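We use cookies to remember your reading preferences. Accept | Manage settings

4.2 What lives on the counter

The Faltov survey asked 265 households to tell us which kitchen things they leave out all day and which they put away. We had expected the answers to follow use. The kettle earns its spot, the fondue set goes to the basement, and the paper writes itself. The paper did not write itself.

Of the households that owned a rice cooker, most kept it out, including a fair number who told us they cooked rice once a month or less. Asked why, they said it was heavy, or that the cupboard was full, or that it had always been there. One respondent said the cupboard was full of the box the rice cooker came in. We coded this as "storage constraint" after a longer discussion than it deserved.

Toasters did better on the numbers. They were used most mornings and put away by almost no one, and the few who did put them away described it with the quiet pride of people who floss. Colour mattered more than we had guessed: a white toaster was more likely to be called "clutter" by its owner than a steel one, although the two take up the same space and leave the same crumbs. 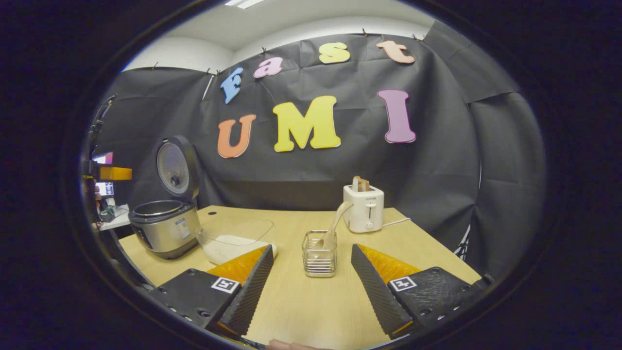

Figure 3. Countertop items of the kind covered in this section: rice cooker with the lid up, two-slot toaster with toast, and a small wire-mesh caddy holding a light-coloured spatula.

The utensil caddy is a harder case. It is bought to tidy the counter and then becomes one more thing on it. In 54 homes the caddy held at least one tool the respondent could not name, and in 9 of those the respondent asked us what it was. (We did not know either.) Spatulas were the favourite tenant, and wooden ones were kept long past the point where the edge had gone soft, usually on grounds of sentiment.

We sorted every item with the Trustberg scale, which runs from "always out" to "have to move other things to reach it". The scale was built for offices and shows it. It has no setting for an item that is put away when guests come and brought back as soon as they leave, a habit so common in our sample that we added a category by hand. Readers comparing our figures with the 2022 Zastier study should keep this in mind — that study filed such items under "stored", and its kitchens look a good deal neater as a result.

4.3 Lids

Open lids were recorded separately and are treated in the next section, where they cause further trouble.

Comments (2)

mapleandrye: We have the box in the cupboard too. It might need to go back under warranty.

tinpantry: Is the guest category in the February version of the tables? I can't find it.

Contact | Copyright Faltov Household Survey | Back to top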